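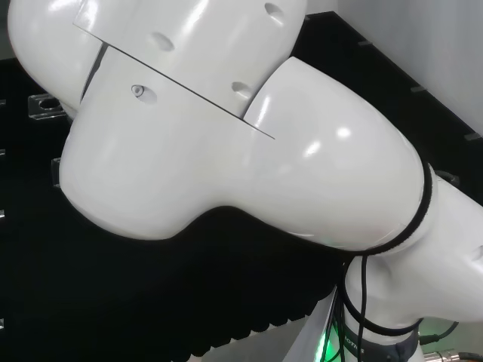
Emese Simon

Pronimel Bench Mat, Black

The Pronimel Bench Mat is a protective covering for laboratory benches, weighing stations and preparation tables. It is supplied by Galtlow to schools, colleges and testing laboratories, and replaces the earlier Kindum mat, which has been withdrawn from the catalog. Customers who hold Kindum mats may continue to use them alongside the new product. The two are the same thickness and can be laid edge to edge without a step.

Page last revised 8/19/24.

Purpose

The mat protects the surface of a bench from scratches, small spills and the wear caused by moving glassware and instruments. It also gives a plain dark background against which pale powders and fine crystals are easy to see. Laboratories that weigh or divide light-colored solids generally find spilled material sooner on a black mat than on a white bench top, and cleaning is easier as a result.

The mat is not a fire barrier. It must not be placed under burners, hot plates or any other equipment that heats the surface beneath it.

Construction

The mat has two layers. The upper layer is a smooth, closed rubber compound with a matte finish. The lower layer is a softer foam of the same color, lightly textured to hold the mat in place. The layers are bonded over their full area, and the edges are sealed at the factory. Mats that have been cut to size by the customer will have unsealed edges, which should be finished with the edging tape listed under Accessories.

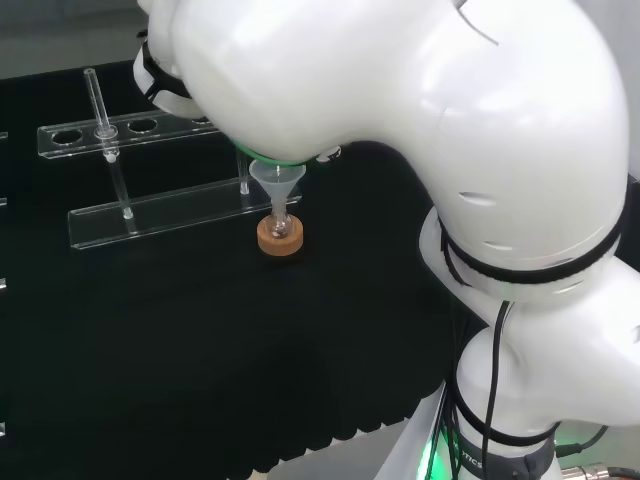
Sizes and Ordering

The standard mat is 500 millimeters deep and is sold in two lengths, for single and double workstations. Both lengths are held in stock. Other lengths are cut to order from the roll and cannot be returned unless faulty.

Orders are normally sent out within 3 working days. Orders for cut lengths take 8 working days. Institutions that hold an account with Galtlow may order by telephone or in writing, quoting the account number and the delivery address. New customers are asked to complete an account form before placing a first order.

A sample square is available free of charge to any laboratory that wishes to test the material with its own reagents. Please state the reagents of interest when requesting a sample, so that any known restrictions can be noted in the reply.

Resistance to Chemicals

The upper layer withstands water, mild detergents, dilute acids and dilute alkalis. Brief contact with alcohol does no harm. Acetone, toluene and chlorinated solvents will soften the surface and should be wiped up at once. Strong dyes may leave a permanent mark, though on the black mat this is seldom noticed.

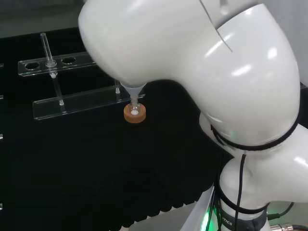 Where a spill has reached the foam layer through a cut or an unsealed edge, the mat should be lifted, rinsed on both sides and dried flat before it is put back. A mat that has absorbed a hazardous liquid should be disposed of under the laboratory's own rules.

Fitting

The bench should be clean and dry. Unroll the mat with the foam side down and leave it at room temperature for about 2 hours, after which any curl left by packing can be pressed out by hand. Adhesive is not needed on level benches. On sloping surfaces, use the corner pads.

Care

Wipe the mat with a damp cloth at the end of each working day. A mild detergent may be used when required, followed by clean water. Abrasive pads and scouring powders will dull the finish and should be avoided. Store spare mats rolled, with the smooth side facing outward, and do not place heavy items on them.

The Halilović teaching laboratories changed to the Pronimel mat in February and have asked that the following advice be passed on to other users: mark the underside of each mat with its room number before it is fitted, as mats of equal length are easily exchanged during cleaning.

Accessories

Edging tape, black, per roll
Corner pads, set
Storage tube with end caps
Replacement foam layer, cut to order

Guarantee

The mat is guaranteed against separation of the layers and failure of the factory edge seal. The guarantee does not cover cuts, heat damage or contact with the solvents named above. Claims should be made in writing to Galtlow, with the order number and a short account of the fault.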